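4.2 Bags and where they are put down

Of the 96 households in the Nolau sample, 53 kept at least one backpack in daily use. Most were stored on the floor near the door, and only 14 had a hook or shelf set aside for them. Bags laid flat took up more room than bags stood upright, but owners found them easier to pack and check. Loose straps were the most common complaint, mainly from people who had tripped on one. Colour had no clear effect on where a bag was kept. Figure 6 shows a navy backpack lying flat, with one strap extended to the side.

Figure 6. Backpack in the flat position.

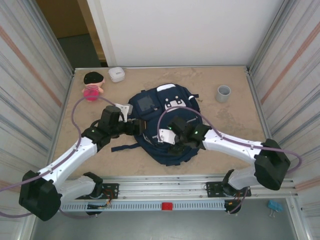
Should straps be tucked in before a backpack is put away?
It helps in narrow hallways, where a loose strap can catch a foot. On a hook or a high shelf it makes little difference.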